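Teaching your Furnley arm to open a drawer

So you've got your Furnley kit out of its boxes, the arms are bolted down, and you've done the wave and the little bow from the starter guide (we all do the bow). Drawers are a lovely next step, and a good deal fussier than they look, so put the kettle on and take your time over this one.

Start with the drawer open by hand and the power off. Pull it all the way out and push it back a few times, feeling for any sticking. A rub of candle wax along the runners helps enormously. If your cabinet is light, fix it to the table, or the arm will happily drag the whole thing along with it!

Now switch on, choose Guide mode and walk the gripper up to the handle. You want the fingers either side of the bar, somewhere near the middle, with the wrist turned so that it can back away in a straight line. Save that as your first point, then close the gripper at 40 per cent force. I used to go much higher, and all I got for it was a scratched handle.

Draw the arm back slowly and save 3 more points along the way, finishing a little short of the end stop. Open the fingers before you move off, and give the wrist plenty of clearance from the drawer front.
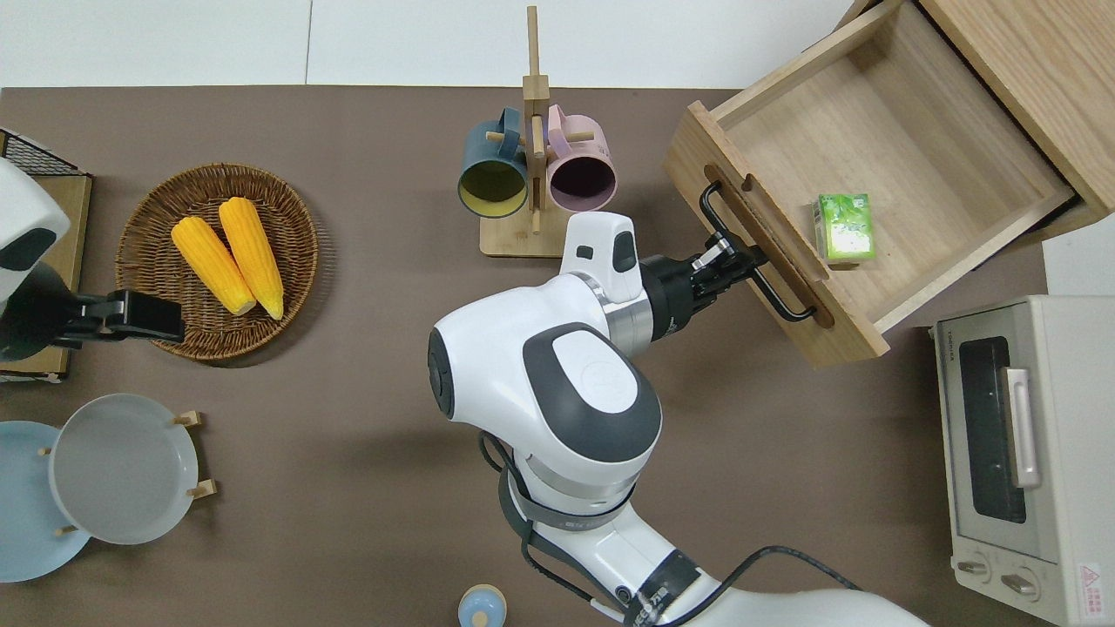
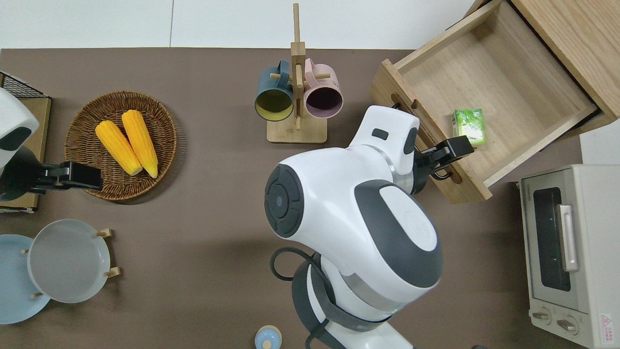 Rafail Koutsoukos wrote in to say that his Betora gripper pads kept slipping at the very start of the pull, and that adding a short pause after closing cured it completely. He also runs each new drawer 8 times at quarter speed before he trusts it, and I've happily pinched that habit.

To close the drawer again, don't simply play the points backwards. Bring the gripper round with the fingers shut and push gently on the front, close to the centre, so it doesn't go in skewed. Save it as a separate routine and give it a sensible name, as "drawer new 2" will mean nothing to you by December.

Next time we'll try lifting something out of the drawer.

Zoi Drakos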